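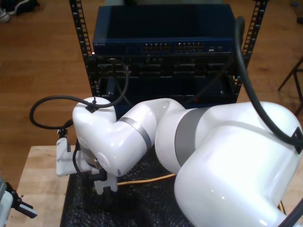 Robot arms can now do some of the fiddly jobs that used to be left to people in back rooms and server closets, but they are slow at it and still need someone close by, according to test results released in April by Kedari, a small automation company.

The company spent seven weeks running an arm through a set of chores drawn from homes, stores and light industrial sites. The list included folding dish towels, putting cans on a shelf, wiping a counter, sorting mixed hardware into bins and plugging network cables into a switch. In all, the arm made 660 attempts.

Results varied a great deal from one chore to the next. Cans went onto the shelf with few problems as long as they started upright. Counter wiping also went well, though the arm missed corners and did not go back for them. Towels were harder. The arm could fold one laid flat in front of it, but a towel pulled from a pile often ended up folded with a corner tucked under, and the software counted it as done.

Cable work gave the most trouble. A person plugging in a network cable feels for the click and turns the plug over if it won't go in. A two-fingered gripper has to get the plug lined up first, and the cable behind it pulls the plug off line as the arm moves. Kedari said the arm seated the plug correctly in 44 percent of its tries. Unplugging was worse, because the small plastic latch has to be pressed while the plug is pulled back.

"A cable doesn't stay where you put it," the company wrote in its summary. "Most of our failures began before the plug got anywhere near the port."

Speed is the other sticking point. The arm took 20 minutes to sort a tray of screws, washers and brackets that a stockroom worker would clear in a few. Kedari said it had set the arm to move slowly for safety and that some of the time could be won back, but it did not say how much.

Jondale, a regional chain of hardware stores, lent the stock used in the sorting and shelving tests. The chain said it had no plans to put arms on its sales floors. It is interested in overnight work in the stockroom, where returned items have to be checked and put back in the right bins before the store opens at 7 a.m.

That kind of work suits a machine better than a sales floor does, the chain said. The lighting stays the same, customers are not walking through, and a bin that takes too long to fill can wait. A worker would still need to look over the bins in the morning.

Homes are further off. Kedari's household tests all took place on a tabletop, with the items placed within reach. The arm did not have to find the towels, carry them to a closet or work around a pet or a child. The company said it would not describe any of the household chores as ready for sale.

Cost was left out of the summary. Buyers would have to pay for the arm, the gripper, the computer equipment that runs it and the time of whoever sets it up. Each new task in the tests needed its own round of training, with a person guiding the arm through the motions many times over. When the brand of canned goods changed partway through, the shelving runs had to be stopped and part of the training done again.

Lacroix, which services office networks, has been following the cable tests. It said technicians spend a large part of their day on travel and on tracing cables that were never labeled, and an arm fixed to a table does not help with either. The firm could see a use for one in a workshop, where new switches are set up and checked in batches before they go out to customers.

Kedari plans a second round of tests this fall in Brindine, where it has rented a larger space. The new list drops counter wiping and adds loading a dishwasher, hanging shirts and changing the battery in a smoke alarm. Cable plugging stays on the list, with a redesigned fingertip meant to hold the plug by its sides and leave the latch free.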